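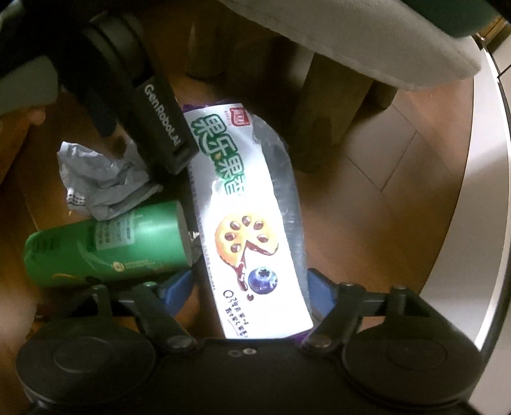

A blueberry cookie pack held between the blue finger pads, with the second gripper and a green can on the floor behind.

Jukstead's open day fell on Tuesday, September 12, 2023, and I had been looking forward to it ever since Lajos Balogh mentioned it to me back in June. He runs the demo room for Mostico, the outfit that rents hand-held grippers out by the week, and he is a patient man with slow learners like me!

You work the thing by hand, and the recordings go toward teaching a robot to do the same job. Snack packaging is a fair test, Lajos told me, and I can believe it - shiny wrappers, crinkly seams, and hardly anything solid to get hold of. I had a turn and squeezed far too hard (sorry, cookies).

The rental comes to $300 a week for a pair, with 30 minutes of training thrown in, and there's a $200 deposit on top. I thought that was reasonable, though I'd have liked a longer lesson and a printed guide to take home. My wrists were a bit tired by lunch, too.

Lajos is taking bookings for the fall now, and I've put my name down for a week in October.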